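Review: the Carex reading glasses from Bouchard

Last updated: Aug 28, 2020 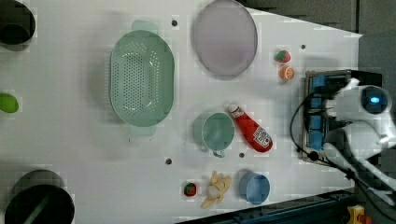 A white tabletop with kitchen things and toy food on it.

I have needed reading glasses for longer than I care to admit, and until May I got by with whatever pair was nearest the till at the chemist. Then I sat on the last of them, and a kind friend sent me along to Bouchard, the little optician's in Daltavbridge, where I came away with a pair of Carex frames and a much lighter purse.

They cost me £309 with the lenses, so I wanted to love them, and mostly I do! The frames are wonderfully light — I have gone looking for them more than once while wearing them — and the arms don't pinch behind the ears, even after an evening with a long novel. I can read the small print on a medicine packet again, and the cooking times on a bag of rice, and I no longer hold my knitting patterns out at arm's length like a town crier.

The fitting took 40 minutes and was very patient. I must have tried on half the shop (the tortoiseshell made me look like my old headmistress) and I was never hurried. I did have to go back to have the nose pads bent in a little, and they did that while I waited, free of charge.

Now for the grumbles. The case is a great stiff thing that won't fit in my handbag, so I use an old soft one. I also paid extra for the Pridamus coating, which is meant to keep off smears, and I still seem to be forever wiping them on my cardigan. I would skip it next time.

Would I buy them again? Yes, I think so, though I'd wait for a sale. Four stars from me, and it would have been five with a smaller case.

Print this page
E-mail this to a friend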